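Ticket 354: Right arm stops short when both arms reach for the bin
Opened by: Rafsan Roy
Bench: Narncombe shared workshop, two-arm table
Status: open, waiting on parts

Rafsan Roy, Mar 8, 2019
Hello all, and sorry in advance for the length of this one. I've been building the cable-sorting job on the two-arm table and most of it is coming along nicely, but the right arm has started stopping short of the bin. The left one goes where I send it. I'm using the yellow see-through bin from the shelf, set down on the wood top as usual, and my script on the Clolus controller is the same one I ran in November without a hiccup. 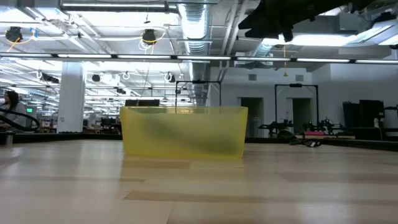
What I've tried so far: a full power cycle, a fresh homing run on both sides, and a slower speed. Slower helps a little — I got through 30 reaches before the first stop, where at normal speed I get maybe four or five. The log says "position timeout, joint 3" each time, always with the right arm stretched well out over the table.

Nobuhle Msimang
Hi Rafsan, lovely write-up, thank you! Could you put the cables in the bin, bring both grippers in toward it, and leave everything parked there while you read the values? I'd also check that the right base is snug on the frame. Mine worked itself loose once and I blamed the software for a whole evening.

Rafsan Roy
Done, and the base bolts were fine (I gave them all a small turn anyway, it made me feel better).

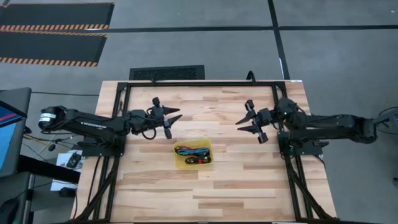

Joint 3 on the right reads 269 counts away from its target and just sits there, no error until the timeout at 2,000 ms. The left settles straight away. I swapped the two power leads and the trouble stayed on the right, so I think we can leave the supply out of it.

Nobuhle Msimang
Then I'd look at the joint 3 motor or its lead. Karthik Nanayakkara has a spare lead put by in the Ayala drawer — please try that first, and keep to the slow setting until then.

Rafsan Roy
Drawer's locked, so I've messaged Karthik for the key. Leaving this open.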